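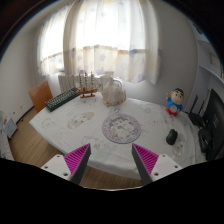
Pliltar Table Setting

Short episodes of one everyday job: getting a table ready for a meal and clearing it again afterward. The set covers tablecloths, placemats, napkins, plates and the small things that end up on a dining table. It was put together by Charoen Kaewkla and is kept in the same repository as the Trorkex drawer set, which uses the same folder layout.

Contents

3,882 episodes
71 table layouts
4 rooms
3 task families (lay, adjust, clear)

An episode starts with the table in one state and ends with it in another. Most take about 3 minutes or less. Longer ones were split at the point where an item was set down, and the parts share an episode number with a letter after it.

Task families

Lay: an item goes from the side of the table, a chair or a shelf to its place on the cloth.

Adjust: an item already on the table is moved or turned. This covers centering a placemat, squaring a napkin to the table edge, and pulling a wrinkle out of the cloth.

Clear: an item leaves the table. Placemats are lifted flat where possible. If one was folded or rolled, the note field says so.

Table linens

Cloths are listed in linens.csv by a short code, with columns for base color, print and hem. "Print" takes one of four values: none, faint, bold, woven. Faint is for pale motifs on a light ground, such as beige or gray on white, which are easy to miss in a dim room and sometimes get taken for stains or crumbs. Please don't relabel them as objects.

Placemats have their own file, placemats.csv. Shape is round, oval or rectangular. A mat with a picture in the middle and a patterned border is entered as "illustrated", whatever the picture shows. We don't record which way up the picture is, so the set is no use for learning to turn a mat to face the diner.

Small items left on the table, figurines included, are listed under "other" in the layout file. They stay where they are during an episode unless the task text names them.

Task text

Each episode has one sentence written by the person who did it. Spelling has been corrected and nothing else. "Mat", "placemat" and "place mat" all occur and mean the same thing. "Cloth" always means the tablecloth, never a dishcloth.

Known problems

Wrinkles were not smoothed out between episodes, so two episodes with the same layout code can have a differently lying cloth.

The Verstraete room has a shorter table than the other rooms. Cloths hang lower there.

Layout codes starting with J come from the Jarkance pilot. Their linens were entered from memory in February and the hem column is blank.

Files

episodes/
layouts.csv
linens.csv
placemats.csv
CHANGES.txt

Corrections to the linen files are welcome as a pull request. Give the episode number and the column you are changing.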